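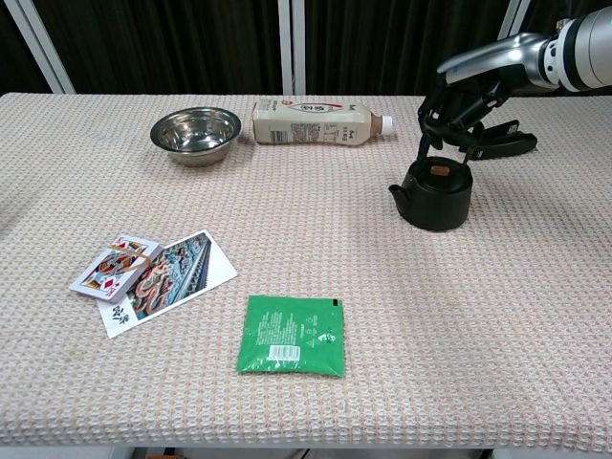

The Label Should Say What Was Sprayed

12 October 2019

The state senate will take up the food labeling bill again this winter, and the lobbyists are already back in the building. I read the version that died in August. It was four pages long. It would have required packaged grain and bean products sold in the state to list any herbicide used on the crop in the last weeks before harvest. The companies that opposed it said it would confuse shoppers.

I shop for a family and I don't think I would be confused. I already read labels for sodium and for peanuts. One more line is not going to overwhelm me.

Who spoke against it

The hearing was open to the public and 18 people signed up to testify. Most of the ones against the bill were paid to be there. Sallora, which mills oats and sells them under several store names, sent two lawyers. Brokum, the farm chemical distributor, sent its vice president for public affairs and a consultant. The consultant used to work on the staff of the committee he was talking to. That is legal in our state after a wait of one year, and it shouldn't be.

Brokum also gave money to 8 of the members who voted to table the bill. The amounts are public and none of them broke the limit. I am not saying any vote was bought. I am saying that a company with business before a committee should not be writing checks to the people who sit on it during the session, and a plain rule against it would be easy to write.

What it would cost

Sallora told the committee that tracking spray records would raise the price of a box of oatmeal by 40 cents. It gave no worksheet. Curnuvach, a smaller mill in the same county, already collects those records from its growers, and its oatmeal costs what everyone else's does. Its manager offered to show the committee the paperwork. He got three minutes at the end of the day, after half the members had left.

Growers have a fair complaint here. They don't want to fill out another form, and the small ones have no office help. The bill could let them hand over the spray log they are already supposed to keep. The Mahasneh growers' co-op asked for that change in writing and never got an answer.

What should happen now

The bill should come back with the co-op's change in it and get a vote of the full senate, with names recorded. Tabling it in committee lets members tell each side what it wants to hear. If a senator thinks shoppers are better off without the information, let him vote that way and explain it at home.

Route 92 runs past the statehouse and there is free parking on the east side. Written comments go to the clerk's office and have to include your street address.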